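Favholm hand-held gripper, second version
Product page and bench notes
Updated 09/04/2020

Hello! If you've landed on this page you are probably choosing between the first Favholm and the second, or wondering whether either of them suits the sort of small, fiddly household things you want to pick up. I'm Benedetta Orlandini, I look after the hand tools at Wurkska, and I've had both versions on my bench since August, so I'll tell you what I tell everybody who rings.

The short answer is get the second one. The longer answer depends on your hands and your patience.

The first version was a lovely light thing and I was fond of it, but the fingers had a bit of sideways give in them. With a box or a tin you would never notice. With a thin handle you noticed straight away, as the tips closed slightly out of line and the handle rolled off to one side (usually onto the floor, in my case). Adelmo Galli redrew the finger joints over one long winter and the new ones close square. He also made the tips a touch softer, which I argued against and was wrong about.

Cutlery is what I test with first. A spoon is awkward in all the right ways: narrow, smooth, heavier at one end, and it wants to turn in your grip. If a pair of tips can hold a spoon upright and keep it there while you move your arm about, they will cope with pens, toothbrushes, paintbrushes and most of what lives in a kitchen drawer.
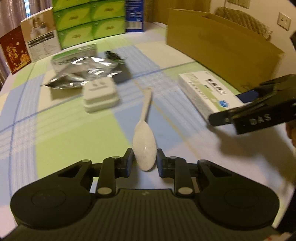
Squeeze gently, that's my main advice. People coming from the first version tend to clamp down hard out of habit, and the new tips don't need it. Giorgia Grasso in our Sarville workshop had hers squeaking within a day and I'm fairly sure that was grip strength and nothing else. Ease off until the thing you are holding just starts to slip, then add a little back.

What else did I try? Small plastic boxes are easy. Flat cardboard packets are easy from the side and a nuisance from above, so tilt your wrist. Foil pouches I'd call fair: they crumple, the tips find a fold, and once they've found it they hang on very nicely. Tissue boxes depend on which way round you take them. End on is fine, across the long side is too wide, and there is no trick to it that I've found.

I also put it next to the Santoro, which plenty of you have asked about. The Santoro opens wider and feels more solid in the fist, and if you mostly handle big things I'd say go for that and I won't be offended! It is slower to close, though, and its tips are hard, so spoons skate about in them. After an hour my wrist knew I'd been holding it. Giorgia Martinelli prefers it all the same and we have agreed to differ.

Working in pairs is worth a try if you have a colleague handy. One of you holds, the other takes, and you find out very quickly whether your opening and closing are smooth or jerky. Mine were jerky. Katia Lombardi was kind about it.

What you get

One hand-held gripper, second version
One pair of soft tips, fitted
One spare pair of soft tips
Small key for the finger joints
Printed guide, 12 pages

Opening at the tips: 80 mm
Guarantee: 5 years on the body, tips not included
Order code: 1111

Looking after it

Wipe the tips with a damp cloth and let them dry before you put them away. Please don't use kitchen spray, it leaves them shiny and then they slip. If a finger starts to feel loose, a small turn of the key is plenty. Old tips from the first version will go on but they sit crooked, so I'd keep them for the old tool.

We send from Sarville and you can return it unused if you change your mind. Spare tips are sold in pairs, and if you can't find them in the shop, drop me a line with the order code and I'll sort it out.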